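共用キッチン写真記録　冷蔵庫の使用と整理
ポルティールウッド研修館　生活環境係

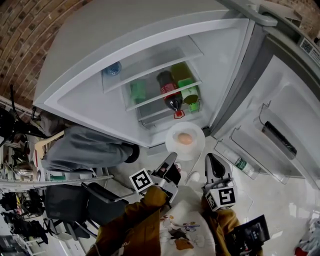
記録・文　アスセナ・パチェコ（研修館 生活環境係 主任）

当館の共用キッチンは、長期研修で滞在される皆様の自炊および軽食の用に供しております。本ページでは、冷蔵庫の使用状況を写真により紹介するとともに、利用にあたってお守りいただきたい事項を掲載いたします。

写真1　扉を開いた冷蔵庫
白色の本体に透明なガラス棚を備えています。棚には缶とボトルの飲料が入り、コカ・コーラのボトルは斜めに寝かせた状態です。手前の白い丸皿には、茶色の卵が一個のっています。

棚の使用について
飲料は、栓が確実に閉まっていることを確認のうえ収納してください。寝かせて置く場合は、未開封のものに限ります。開封後のボトルは立てて保管し、三日以内に飲みきるようお願いいたします。棚に直接食品を置くことは避け、容器または袋に入れてください。汁気のあるものは下の棚をご使用ください。

扉側の収納について
扉の内側には透明なプラスチック製のポケットがあり、写真では緑色のラベルが付いた透明のボトルが横向きに入っています。ポケットには小型のボトルおよび調味料類を収納するものとし、重量のある瓶は本体の棚へお移しください。扉の開閉は静かに行い、開けたままその場を離れることのないようお願いいたします。

卵の取り扱いについて
卵は購入時の容器に入れたまま冷蔵し、使用する分のみを皿に取り出してください。ひびの入ったものは保管せず、速やかに処分してください。取り出した卵を長時間室温に置いた場合、棚へ戻すことはできません。使用した皿は洗浄し、水気を拭き取ってから食器棚へ返却してください。

氏名および日付の記入
収納する品には、部屋番号、氏名、収納日を記入した札またはテープを付けてください。記入のない品は、係員が週一回の点検の際に取り出し、2日間の掲示を経て処分いたします。共用の調味料については記入の必要はありません。

清掃について
棚板およびポケットは、毎月20日に係員が取り外して洗浄いたします。当日は午前九時までに、各自の品を備え付けの保冷箱へお移しください。飲み物などをこぼした場合は、清掃日を待たず、その都度お拭き取りください。洗剤と専用の布巾は流し台の下にございます。研磨剤入りの洗剤は棚板を傷めるため、使用をお断りしております。

次回の写真記録では、食器棚および乾物の保管場所を取り上げ、7月に掲載する予定です。
冷蔵庫の不具合や棚の破損にお気付きの際は、生活環境係（担当　エストレーリャ・モンテス）までお知らせください。

2024年6月13日　掲載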